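Friday at the Lüthi furniture works, Mostgate

Got there at 10, parking already full, walked from the church. Open day runs once a year and half the town goes, so wear decent shoes.
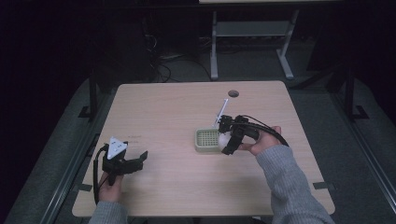
Coffee first, then the sawmill end with Gertraud Nägeli, who has run tours here forever and talks fast. Boards drying outside under tin roofs, lots of ash and beech. She let us smell the differnt piles. Larch wins.

Then the glue hall. Loud. Missed most of what was said about presses, sorry. The upstairs bit was better: old pattern drawings, chair legs hung on nails, a sample book from the Baltilon range they stopped making. Would buy that stool tomorrow if they brought it back.

194 steps up and down all told, according to the sign by the stairs, and no lift. Worth knowing if you're bringing grandparents.

Lunch was sausage or soup. Soup ran out. Shop is small, offcuts by the bag, I took 2 and regretted it on the walk back to the car. Cash only!!

Bartosz Nowakowski did the finishing talk at the end, oil vs lacquer. Short version: oil, thin coats, wipe off teh extra, wait. Kids' bench building was full by the time we got to it, sign up at the gate.

Next one is in August. Going again, earlier.

We use cookies to improve your visit. Accept | Manage settings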